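Forum > Teaching by Hand > Packing tasks
New posts Search Members Log in

olaia_c
I have 27 demonstrations of "put small things in the box" with the hand-held grippers, all on a bed. The trained policy closes too early on soft objects. Should I record more, or record slower?
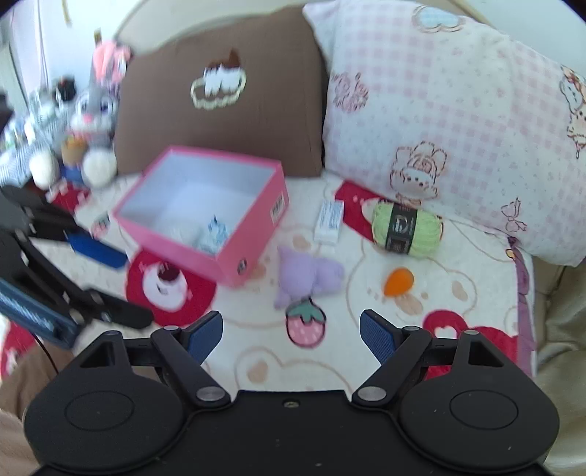

My episodes are 20 seconds each. I change the order of the objects every time.

Meireles_R
More. We had 300 before the arm stopped to hesitate. Slower demos only teach it to be slow.

olaia_c
The arm doesn't hesitate, it grabs air.

b.cabello
I don't agree with Ronaldo. With remote control yes, you need many. By hand you feel the contact, so the quality is better and you can do with less.
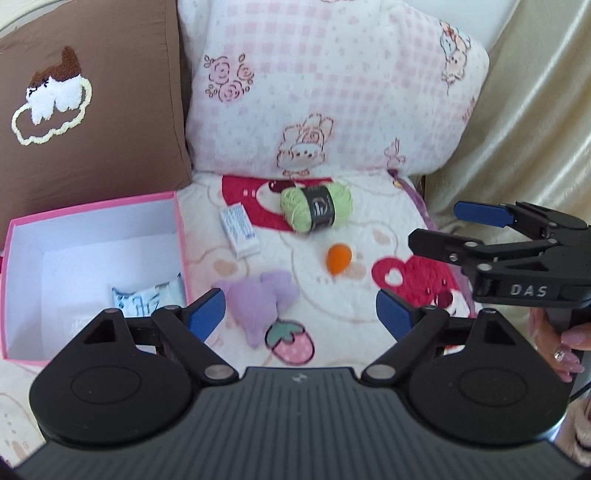
Try first to open both grippers fully before each approach. A plush toy and a skein of yarn do not give the same resistance as a small box, so I would record the soft ones apart and mix them later.

Meireles_R
Mixing later gave me trouble in Trollex. But okay, try it.

olaia_c
I will do the soft ones tonight and post the result.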